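**Sharing a kitchen bench with a robot arm: house rules**

Sort before you start. Spoons go in one bin, chopsticks in another, plates and bowls in the big white basin. Keep knives and thin glass off the bench.
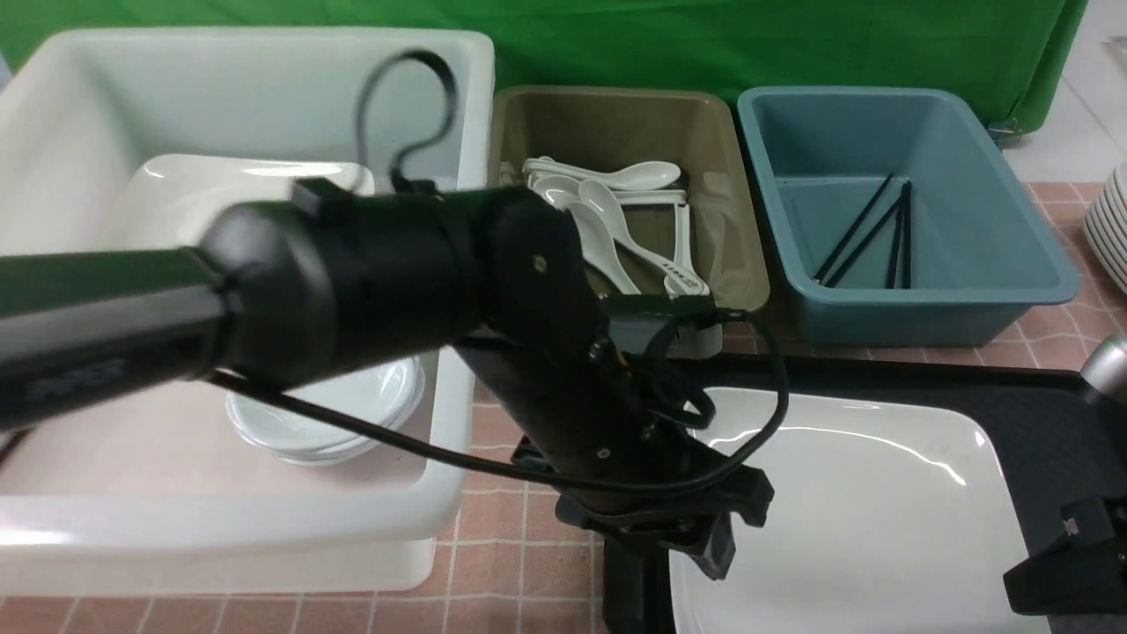 Imani Alcantara wrote in to say the Grallham rules also keep mugs out until the plates are finished, and she'd like to see that added.

We've left mugs to the household. Cables matter more. Check the slack before each run, and keep loops clear of handles and bin rims.
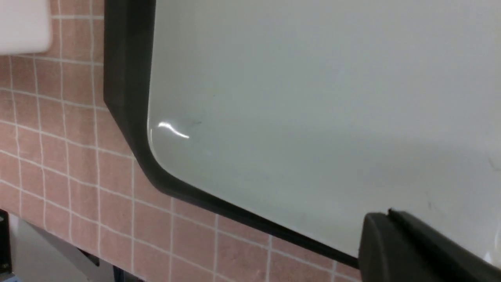

Wipe the grippers with a damp cloth and dry them. Grease makes dishes slip. Clean the pads every 3 runs, or sooner after oily food.

Hands stay out while the arm is powered. To straighten a plate, press stop and wait 5 seconds. 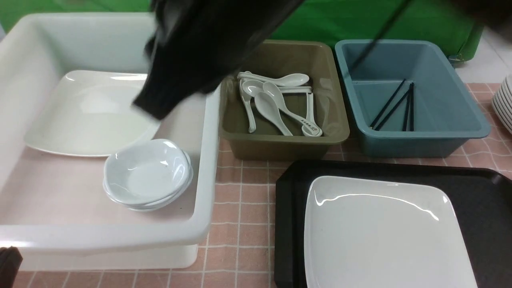
Stack bowls no more than 6 high. Put the tray where the arm can reach the middle of it without stretching, and mark the corners with tape. 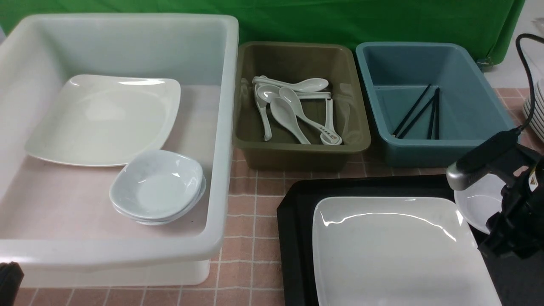
Write down any chips or drops in the bench book, with the time. Switch off at the wall when you leave.

Revised April 2018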